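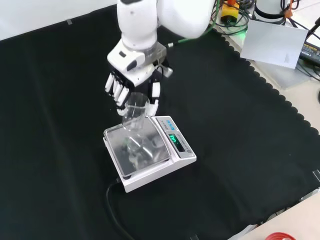 Search posts, users, tags
Go

Balance reads differently each time I put the same empty beaker on it

Darius Văduva
Small electronic balance, square pan, transparent draft shield rim, green display. It sits on a black cloth on the table and runs from the power cord. Resolution is 0.01 g. I use it to weigh out dry ingredients for glaze tests, in a clear glass beaker, and I write the weight of the beaker in a log so I can subtract it later.

The logged weight does not repeat. Lifting the empty beaker off and putting it back moves the reading by up to 0.13 g. The display also does not always return to zero with the pan bare. With a 200 g check weight in the center of the pan I get 200.02, and that repeats well. The fault seems to appear only with glass.

I have already done the following:
- restarted the balance and left it on for 85 minutes before weighing
- ran the calibration routine from the manual
- cleaned the pan with a soft brush
- swapped to a second beaker of the same size, same result

The cloth is there because the tabletop is pale and I lose sight of spilled material on it. I would like to keep it if possible. Is the load cell worn, or is it something in the setup?

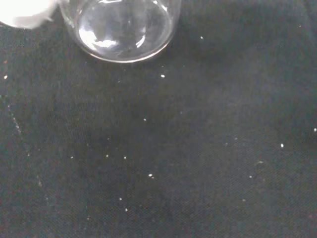
Base of the beaker on the cloth, white specks around it.

Kanagaratnam
Load cell is probably fine. A worn cell would show up with the check weight too.

Look at your second picture. The beaker is standing on the same cloth that has white grains or crumbs all over it. Anything loose on that cloth can stick to the bottom rim of the glass and go onto the pan with it, then drop off there. That gives you both symptoms: a beaker weight that wanders and a zero that does not come back. A few grains can be enough at 0.01 g.

Procedure I would use:
1. Put the beaker on a clean glass or ceramic tile between weighings, never on the cloth.
2. Wipe the base with a lint-free wipe before it goes on the pan.
3. Tare with the beaker in place every time. Stop subtracting a logged value.
4. Brush the pan, then lift it and brush underneath. Material gets under the edge and can touch the housing.

Second point is static. Dry glass rubbed on fabric can pick up a charge, and a charged vessel is pulled toward the housing. The reading creeps for a while after you set it down. Wait for it to settle and see if it drifts in one direction.

uvcombe_277
buy a better scale. mine was the same, replaced it in September and no problems

Drekmont
Agree with Kanagaratnam on the grains, but the cloth under the balance should go as well. Fabric compresses. The feet sink by different amounts, the level changes when someone leans on the table, and on most balances the zero shifts with it. Set the feet directly on the hard tabletop, level it, recalibrate, and put the cloth next to the balance if you want the contrast. Route the power cord so that it does not push against the housing.

Also keep the beaker in the middle of the pan and clear of the shield rim. Your check weight is small and easy to center. A wide beaker is easier to place off center, and corner load error on cheap balances can reach several hundredths of a gram. Test it by moving the check weight to each corner in turn.

Darius Văduva
Moved the balance off the cloth and brushed under the pan. Zero now returns. Beaker repeats within 0.02 g when I wipe the base first. Corner test still to do.

447 views

We use cookies to remember your login and language. Accept / Settings
© Cerkinis Bench Help | Contact | Back to top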